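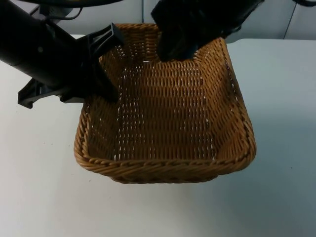
Figura 3. Los dos brazos sobre la cesta vacía.

4.2. Cambios en el puesto

En el almacén de Flolden, los brazos asumieron en marzo parte del llenado de cestas. Las seis operarias del turno pasaron a tareas de revisión. 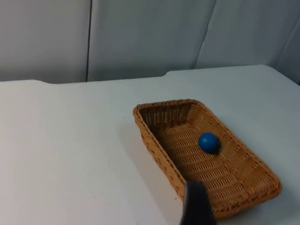 Figura 4. Cesta con una pelota azul.

Hinds registró 3708 ciclos; más de 100 requirieron intervención manual. Las operarias refieren menos carga en los hombros,

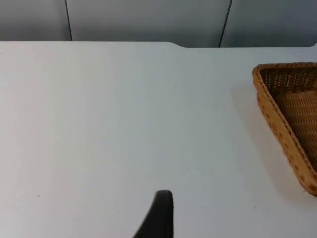
aunque también esperas más largas y menos conversación entre puestos.
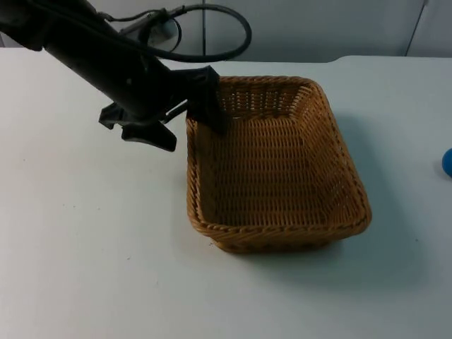 ¿Quién decide cuándo detener la celda? La operaria de revisión, sin consultar al encargado.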